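Saturday stall check, indoor flea market, comments from me (Omolara)

Setup was done by 8:30 and I walked the hall before the doors opened, coffee in one hand and the sheet in the other. Same sheet as last month, with two lines added at the bottom. If your stall is in here, please read your bit before next time!

1. Main doors and fire exits – OK
Both side exits open with one push. The back one sticks a little at the bottom, and I've asked the hall to plane it down. It still passes, but I'd like it to swing like the others.

2. Aisles clear – OK after a fix
The Josach books table had crept out into the middle aisle again (I love you, but no). We pulled it back and I put fresh tape on the floor. Tape is the line, tablecloths included.

3. Extension cords – NOT OK at stall 14
One cord plugged into another cord, and then a kettle on the end of it. I unplugged it myself. Kettles go in the kitchen, where there's a proper outlet and a counter that doesn't wobble. Everybody else was taped down nicely, and Linda's lamps had tags with the test month on them, August, which made my morning.

4. Fire extinguishers – OK
All on their hooks, pins in, needles in the green. Somebody had hung a coat over the one by the stage. I moved the coat to the rack, so if you're missing a brown one, that's where it went.

5. Tables and shelving – one comment
The tall Adeck shelf at stall 23 rocks if you lean on it, and people do lean. Rostislav Baláž got a wedge under one foot and it held for the day. Before next time it needs a strap to the wall rail or it has to come down to half height. I'd go for half height, you can see the cups better anyway.

6. Small goods, lighters, little parts – see notes
This is one of the new lines. Lots of you sell odds and ends now, and those are what toddlers go for first. Beads, pins, button batteries and magnets go up on a table, toward the back edge. Lighters too, and please keep those behind the table where only you can reach them. I know it's a pain when you're sorting and everything is spread out at once.

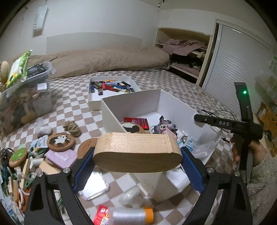
Item 6: mixed small goods and a tray of lighters, with an oval wooden box.

I didn't fail anyone on this one because the rule is new. Next month I will. A lidded tub is fine, a drawer is fine, a shoebox with a rubber band is fine by me.

7. Food corner – OK
Kubíček had the soup covered and the ladle off the floor (progress). Fridge was cold, allergy cards were out. The card for the walnut cake had fallen behind the napkins, so clip it down.

8. Restrooms and wet floor – OK
Mats dry, sign in the closet where it belongs. We need paper towels.

9. First aid box – restock
Short on the medium bandages, and the burn gel is out of date. I'm ordering both and will bring them with me. Everything else is in there, including the tweezers that went missing in spring.

10. Parking and unloading – needs work
Two vans were still in the fire lane at opening. Unload, move, then set up, in that order. I'll be out there with the cones at seven and I am not shy.

To do before next time: strap or lower the shelf at 23, burn gel, bandages, paper towels, back door. Rostislav has the hall keys if you need to get in early.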